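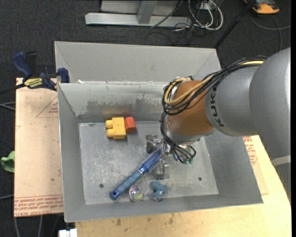

Print this page | E-mail this page

Speaker notes, Zikano planning talk

Thank Irja Rautiainen for the kind introduction, and take a sip of water first — I always forget. Start with the grasp planner, and go slowly. Flidura proposes 152 candidates per cycle and throws out any where the wrist would touch a sloped wall. Explain why bristles give us such noisy depth, and why clear plastic is worse still. Then the replanning story from November, which people seem to enjoy. Leave 10 minutes for questions, and send the hard ones to Toivo!

Print | E-mail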